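Tue 30 May

Bad day. Writing this fast before I forget the order of it.

Got to the Stotwood bench at 8, Hussam already in. Jaws stuck half shut again. Same fault as Friday, width reading frozen at 96 while the fingers were plainly moving. Restarted the logger, fine for a bit, then frozen again on episode 132. Didn't notice till 272. So that's 140 episodes with a junk width value, all of the morning and then some. Felt sick.

Pouran says toss them. I say maybe the width can be pulled back out of the video, she says maybe isn't a plan. She's probaly right. Total for the set was 2,224 before today and Relenville want it by end of week, so.

Then the other thing. Hussam had his thumb between the pads checking the foam and the trigger spring let go. Snapped shut on him. No blood, nail's going purple. He laughed, I didn't. Wrote it in the book anyway. Rule from now on, fingers out unless the spring is unhooked. Should of been the rule in October when the first one slipped.

Swapped the cable after lunch. Swapped the spring. Opened it all the way and left it there a minute, watched the number. Ran a few with the food container, reading followed the jaws each time. Don't trust it yet. Could be the connector on the board, Pouran wants to reflow it tomorow.

Call Lultent re spare springs. Ice for Hussam. Eat something.

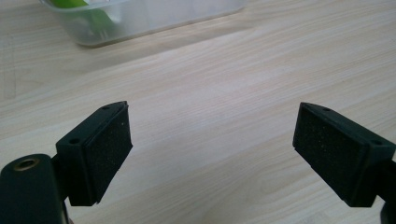
Jaws wide open, container at the back.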